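Comadthorpe 619 Sorting Bin

Open-top sheet metal bin for mixed small goods: footwear, soft toys, pouches and similar loose items. Designed to sit between work surfaces at table height.

Body: painted sheet metal, gray
Walls: sloped inward on all sides
Upper opening: 900 mm, long side
Rated load: level fill, evenly spread
Item no.: 619-5

The slope brings items toward the floor of the bin, where they can be picked from above. Soft goods may stand against a side wall and should be laid flat before the next batch is added.

Paint on the rear wall takes most of the abrasion. Wear down to bare metal is a surface condition and does not affect the rating – dents along the lower crease should be checked for sharp edges.

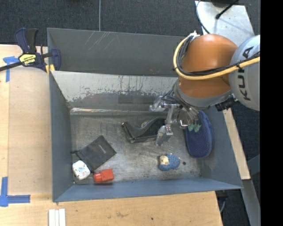

Clean with a damp cloth and neutral detergent. Do not use steel wool on painted areas. Touch-up paint is supplied in sets of 3 under the Bresta name. Replacement rear panels ship from Quintana in December.

Data sheet revised 2023-10-20, J. Eskola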